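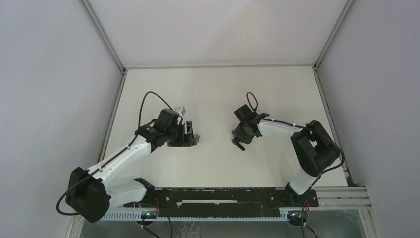
I have finally become a soup person, and I can name the month it happened. It was March, my kitchen window was leaking, and I had a bag of dried white beans that had been sitting in the cupboard since we moved in. I soaked them overnight without any plan at all, and by the next evening I had the best pot of soup I've ever made in my life!

Before that I thought of soup as the thing you eat when you're sick, or the thing you order when everything else on the menu costs too much. My mom made one kind (tomato, from a can, with rice in it) and I loved it, but it never crossed my mind that you could stand at a stove for an afternoon and enjoy every minute of it.

The beans were the start. Then I asked Paula Preda from my old choir for her sour soup, the one she used to bring to rehearsals in a giant thermos, and she sent me a message so long I had to read it in two sittings. Carrots, parsnip, celery root, a whole bunch of lovage if you can find it, and lemon juice right at the end. I couldn't find lovage anywhere, so I used celery leaves and a lot of parsley – not the same, she told me, but she let me off.

I've made it 4 times now and I change something every time. The second batch had too much lemon and my face still remembers it. The third was the winner: I cooked the onions very slowly for 20 minutes before anything else went in, with salt and a big spoonful of butter, and the whole pot tasted sweeter and deeper. I do that with every soup now. 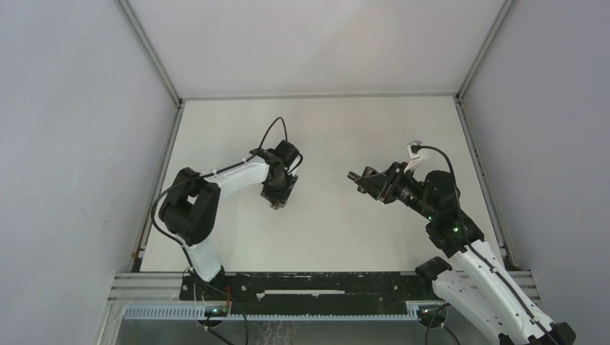 The other big discovery is cheese rinds. I get mine at Morelli, the little deli two streets over from the post office, where they keep a tub of them by the register and charge almost nothing. Drop one into the beans for the last hour and fish it out before you serve (or don't, and let somebody get the chewy piece, I always hope it's me). Leonardo Santoro puts his on a hot grill afterward and eats it with pepper, and I'm absolutely trying that next.

I should say something about freezing, since I've gone a bit overboard there too. Bean soup freezes like a dream. Anything with potatoes goes grainy on me, so I eat those right away, and noodles I boil fresh and add to the bowl. I write the name of the soup on masking tape, after one dinner where I thawed what I was sure was chicken broth and got pear sauce.

Next up is a split pea with smoked paprika, and after that I want to try fish soup, which scares me a little. If you have one that works on a normal weeknight, please leave it in the comments! I have a big pot, half a bag of parsnips and a free evening coming up.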